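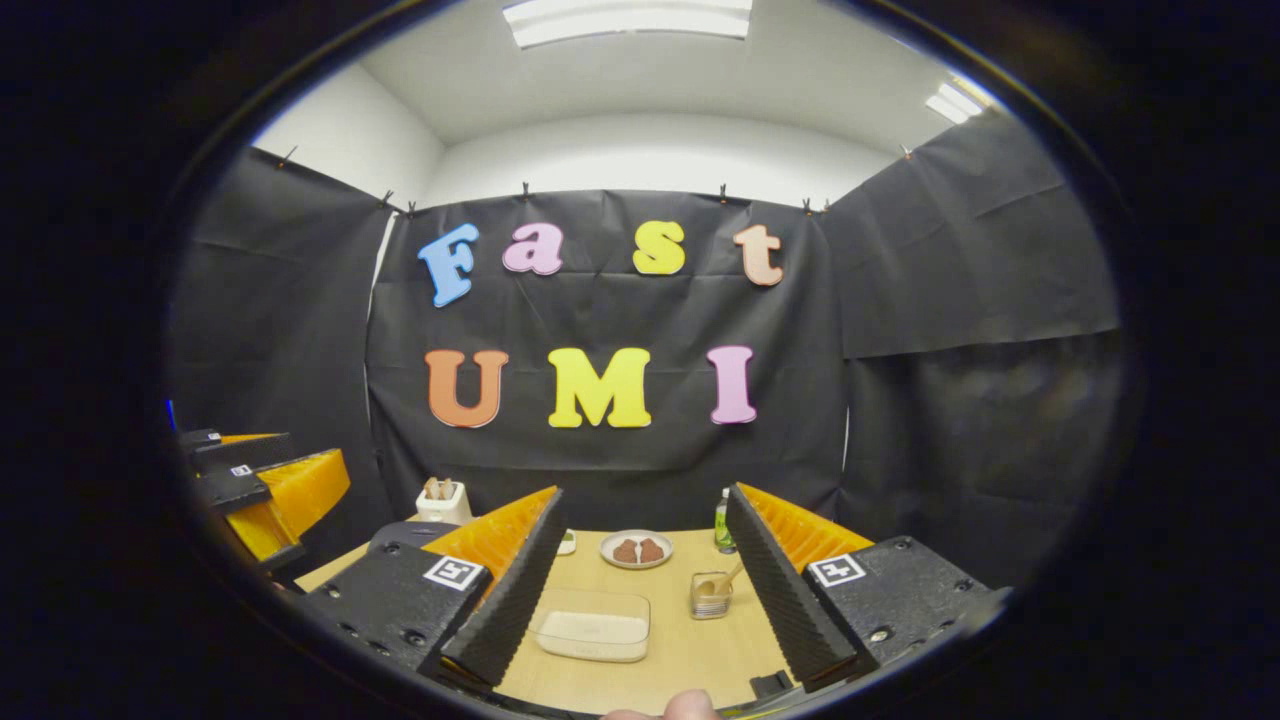 Black paper clipped up round a light wooden table, with foam letters on the middle sheet.

Paper and clips: my favourite cheap fixes for the workroom

I get through rolls and rolls of paper, and I'm still finding new jobs for it! These are the ones I come back to.

Flatten it first. Paper off a roll wants to spring back, so roll it the other way round a cardboard tube, pop a couple of elastic bands on and leave it overnight. Cooler irons work too (no steam, and a tea towel in between), but the tube is less faff.

Clips before tape, every time. Small bulldog clips come off clean, you can shift them as often as you like, and a box of 20 cost me 2 pounds on the market at Cikenton. Tape tears the edge the minute you change your mind. If the paper sags, add another clip in the middle of the dip and it usually lifts straight away.

Line your drawers with the offcuts. Cut a bit too big, crease the edges with the back of a spoon, then trim. Dark paper is lovely under pale buttons and pins because you can find the wretched things!

Foam letters are brilliant for labelling shelves. The bath sort will cling to tiles or a glossy door with just a dab of water. On paper or bare wood you'll want a blob of white tack, and only a tiny one, or you'll pull the surface off with it.

Got creases? Hang the sheet in the bathroom while somebody has a shower, then lay it under a heavy board until it's bone dry. I left one under the Drivdale seed catalogues from Saturday to Monday and it came out smooth as anything.

Store rolls upright in an old umbrella stand or a length of drainpipe. Mine is 158 cm of pipe sawn into two, screwed to the side of the bench, and it's the best thing in the room. Keep the dark colours at the back, away from the window, as they fade terribly (my navy went the colour of dishwater by June).

Next time: getting candle wax out of a rug, which I've now had plenty of practice at!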